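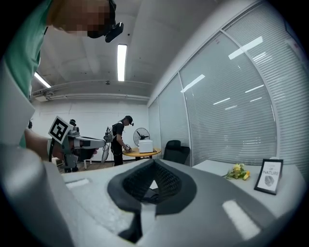
Über uns

Zirnbridge prüft und sortiert Schuhe und kleine Haushaltsgeräte aus Retouren. Der Betrieb besteht seit Juni 2019 und belegt 2 Räume am Standort Jornach.

Jedes Teil wird einzeln entnommen, auf Vollständigkeit geprüft und neu verpackt. Bei Schuhen umfasst die Prüfung Schaft, Einstieg, Futter und Sohle, bei Tischventilatoren Schutzgitter, Flügel und Standfuß. Die Ablage erfolgt nach dem Planda-System mit 42 Fächern – Kartons ohne Aufdruck erhalten ein Etikett an der Stirnseite. Im Bestand sind derzeit 3.176 Artikel erfasst.

Auftraggeber ist überwiegend der Versandhandel Howells. Anlieferung nur nach Anmeldung.

Kategorie: Unternehmen / Lager und Retouren
Drucken | Per E-Mail senden
6 mal geteilt | 2 Kommentare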